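Where Does the Cushion Go? Staging and Re-Staging a Living Room

Project report, Interiors and Everyday Life, Group 4
Áine Mac Giolla, Anqi Bai, Vy Võ, Daithí Doherty
Supervisor: Eimear Hayes
Submitted November 29, 2018

1. Background

Our original proposal was to study "how people live with furniture," which Eimear returned with a single word written next to it, and the word was "which." After two weeks of meetings we arrived at a smaller question. When a living room is tidied, how do the people tidying decide that it is done?

The four of us had a personal stake in this. Three of us share a house on Ridgeway and have never once agreed that a room was done. Daithí lives elsewhere and says his living room is always done, a claim we did not have the budget to investigate.

The department let us use the furnished sitting room at Holgate for the whole of November. It has a sofa, a side table, a floor lamp and a carpet, and it gets used by other groups for seminars and for eating lunch, so it arrived pre-messed most mornings. We had 700 dollars for the project and spent very little of it, mostly on fruit.

2. What we did

We ran 28 tidying sessions. Each one started from the same mess, which Vy drew up on graph paper and defended fiercely. The throw pillow began on the floor. The fruit was on the sofa. There were two blankets, a stack of magazines, a pair of slippers and several mugs (clean, after the first session). Participants were other students, recruited by poster and later by pleading.

The instructions were read aloud from a card: "Please tidy this room until you would be happy for a visitor to sit down in it. Tell us when you are finished." We gave no time limit. A box by the door was available for anything the participant felt did not belong. One person put the instruction card in it.

Afterward we asked each participant four questions: what they did first, what they did last, what they almost did and decided against, and who they had imagined the visitor to be. The last question was Anqi's idea and it was the most useful thing in the project. We wish we had thought of it before session nine.

3. Findings

3.1 The floor goes first

Nearly everyone cleared the floor before touching anything else. People described this as "making space" even though the carpet is large and the mess was modest. Slippers caused more hesitation than any other object. They belong on a floor, but apparently only on certain parts of it, and participants carried them around the room looking for one of those parts.

3.2 The pillow goes last

The pillow was the last item touched in most sessions, and the most frequently touched overall. The common pattern was to pick it up early, drop it on the sofa, finish everything else and then come back to it. Final positions fell into three types, which we named Upright, Flat and Leaning. Upright pillows were placed square against the backrest. Flat pillows were laid on the seat. Leaning pillows were set against an armrest at an angle.

Leaners gave us the best interviews. They agreed that the pillow should look as if it had not been placed, and several spent a long time placing it that way. One participant adjusted it, walked to the door, turned around to see what a visitor would see and went back to adjust it again. When asked about this she said the pillow had looked "smug."

3.3 Fruit is decoration until someone is hungry

The two-tier wire basket on the side table was meant to be a minor item. It became a major one. Participants had views about whether bananas and apples may share a bowl, and the upper tier was used by many of them to keep the peace. Others felt the table should be left bare so that a visitor could put down a drink, and moved the whole basket to the windowsill. The marble pattern on the tabletop was mentioned by both camps. One said it deserved to be seen and the other said it deserved something on it.

We should report that the fruit was eaten during the project. Totals in the appendix refer to fruit purchased.

3.4 The visitor

Participants who imagined a parent visiting tidied longer and used the box more. Those who imagined a friend stopped sooner and were more likely to leave a blanket out. Two people imagined a landlord, and both of them tried to straighten the carpet, which is fitted.

4. The corner by the side table

Most disagreements happened at one end of the sofa, where the armrest, pillow, table and lamp all sit close together. We ended up treating this corner as its own small study. Each of us wrote down what we would change about it without talking to the others.
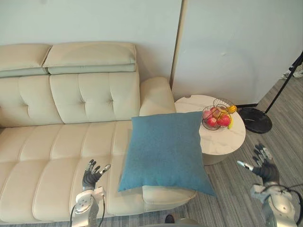 Figure 1. Sofa end and side table, with a Leaning pillow and the banana in the upper tier.

Áine would change nothing. Anqi would pull the pillow back from the front edge, where its lower corner droops over. Vy wanted the banana turned so that it no longer hung past the bowl with the apples in it. Daithí wrote "fine" and underlined it. We had spent most of a month on the subject by then and still gave answers as far apart as those of our participants.

5. Problems

The sample was all students, and mostly students who knew one of us. The starting mess was identical each time, but nobody's mess at home is drawn on graph paper, and a few people said they felt they were tidying for a grade. Our coding sheet from the pilot at Nindale had no box for "moved it and moved it back," so those sessions had to be dropped.

We also moved the lamp between sessions without recording it until session 11. Its base is heavier than it looks, and we would like this taken into account.

6. Next steps

Vy wants to repeat the sessions in pairs, with two people who live together and one pillow. Eimear has asked whether this would need an ethics form. We have started filling one in.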